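3.2 Table covering and surface glare

Reading tasks done at a desk depend on the light that comes back from the desk as well as on the light that falls on it. Ozoliņš and Hosoda treated the two together, which makes their values hard to compare with ours. We kept the lamps fixed at 300 lux and changed only the covering.

Two coverings were used in the Brustus rooms: bare wood and plain white paper. The paper was replaced whenever it creased, as folds produced small shadows that raised the spread of the readings. Each session lasted 50 minutes, and 583 readings were kept after faulty ones had been removed. Readings from the Zornska rooms, taken in June, are reported separately - the windows there face south and could not be fully screened.

Sleeve colour was noted for each sitter but not controlled. Dark or dull cloth near the edge of the table lowers the reflected light slightly, and the correction given by Ueda was applied in all cases. Trousers were ignored. 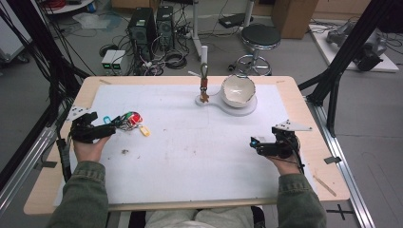
Figure 2. Light wooden table with white paper covering; sitter in olive-green sleeves.

With paper in place, the reflected share rose in every room and the difference between left and right seats became smaller. The Gruda scale gave the same order of rooms as our own measure, although its steps are too coarse to separate the two middle values.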